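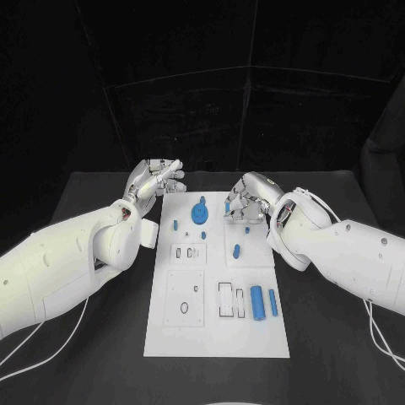 Home | Syllabus | Notes | Problem sets | Lab hours

Notes 8: Who gets to move? Planning for two arms over one board

Last time we planned for one arm and felt clever. Add a second arm and the joint space doubles in dimension, which is the polite way to say your sampler now spends its afternoon proposing elbow collisions.

Three ways out, worst first.

1. Take turns. One arm works, the other parks. Easy to prove safe. Parking has to be a real pose with real clearance, and "I left it somewhere" is not a pose.

2. Plan one arm, then treat its path as a moving obstacle for the other. Fast, and fine until the first arm is late. It will be late.

3. Plan both together. Slow, but you can shrink the problem by checking the hands and forearms first and the upper arms only if those pass. On the Tavarau planner this cut a query from 2816 ms to 443 ms.

Perception. Pegs and cylinders look the same after a half turn about their long axis, or any turn at all if they have no markings. Don't ask your pose estimator for that angle. It will give you one, a new one every tick, and your wrist will follow it faithfully.

A hand over the board also hides the part you want. Keep the last good pose, give it an age, and refuse to grasp on anything older than your limit. Cables aren't in the collision model. Leave margin.

Homework: rerun the Stekberg logs with method 2 and a delay of up to 816 ms on the first arm. Plot the smallest gap between hands. Due before the September break.

Last updated: September, 11:40 p.m.

Comments

Fengying Kong: Is the delay fixed or drawn fresh for each run?

Uthai Luangrath: Fresh. I used fixed and got a beautiful plot and half credit.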